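The Bowl Stays Out

The owner of Gruramus, a secondhand kitchenware shop with 4 shelves and no discernible parking, does not believe in matching sets. "A matching set is what you get when you marry," she says. "After that you break things, and you come to me."

She has sold dishes for 30 years, first from a table at the Drollness flea market and then from the narrow storefront she has now. Plates pay the rent. Bowls are what she takes home.

"I tell myself I'm checking them for cracks," she says. "I run a finger along the rim. Then it's dinnertime and there's soup in it, so I can hardly put a price on it."

Her husband once asked her to stop at 163. She considers this a misunderstanding about who was in charge of stopping.

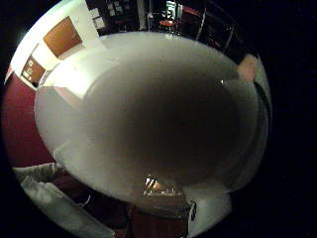 A fingertip at the rim of a big white one. The glossy inside catches the light.

White is her favorite, and she is strict about it. Blue stripes make her tired. Anything with a rooster goes straight to the front window, where, she admits, it sells by noon.

"People want a rooster. I don't argue. But you put salad in a white bowl and you can see the salad."

What about washing them? By hand, in the evening, with the radio on. She owns a dishwasher and keeps baking trays in it. The largest bowls don't fit in any cabinet, so they live on the counter, and bread dough, car keys and the mail take turns in them.

A customer in August offered her $2,000 for everything in the back room, boxes included. She asked for a night to think and spent it rewrapping the boxes.

"He was very polite," she says. "I sold him a gravy boat."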